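I moved flat in July, and I have come to a view about moving house that I'd like to set down while my back still hurts. We own too many things that are waiting for an occasion.

I don't mean junk. Junk is easy. You look at a cracked washing-up bowl, you feel nothing, and out it goes. I mean the fondue set. I mean the good tablecloth, the spare good tablecloth, and the box of candles bought in case of a power cut, which stayed in its box through the only power cut we had because I couldn't find it in the dark.

My removal firm, Bronance, sent a form asking me to estimate the number of boxes. I wrote 25. The man who came to look round on the Wednesday was very polite about this. He opened one cupboard, closed it again and asked whether I had considered the larger van. The larger van was £200 more, so in effect I paid £200 to drive a fondue set across town.

The usual advice at this point is to throw away whatever you haven't used in a year. I've always thought this was written by someone with no waders, no Christmas decorations and no mother. A year is nothing. I own a fish kettle that I've used twice in 12 years, and on both occasions I was the most important person in the street.

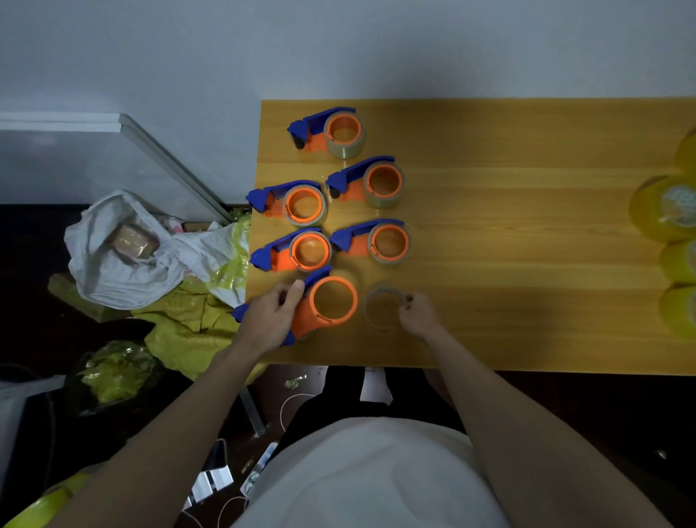 My friend Maite Cifuentes takes the opposite line. She lives in two rooms above a shoe repairer's and owns, as far as I can tell, four plates. When she has six people to dinner, two of them eat out of saucepans, and they go home and talk about it fondly for weeks. She says that every object in a house is a small job you've agreed to do. It has to be dusted, stored, moved aside to get at something else, and eventually explained to whoever is helping you pack. I told her this was a bleak way to look at a gravy boat. She asked when I had last made gravy.

I'd like to say she converted me. What she did was make me go through the kitchen with a notebook, and I did get rid of a fair bit, including a bread maker, a second colander and a jug in the shape of a cockerel that I'd been given by someone I no longer speak to. The charity shop took the lot except the cockerel. It seems they have standards, or else they already had one.

My complaint is really with storage. We've been sold the idea that a tidy house is a matter of having somewhere to put everything, so we buy baskets, and then boxes for under the bed, and then a bed that lifts up. A neighbour of mine pays £600 a year for a lock-up unit full of furniture from a house she sold. She doesn't like the furniture. She visits it now and then to check it hasn't got damp.

If we had fewer cupboards I think we'd all behave better. My grandmother had one, and it held the sheets and the sherry.

The new flat has less room than the old one, and I chose it partly for that reason, in a fit of virtue I'm still paying for. The fish kettle is on top of the wardrobe. The tablecloths are underneath it. I'm thinking of having people round for salmon.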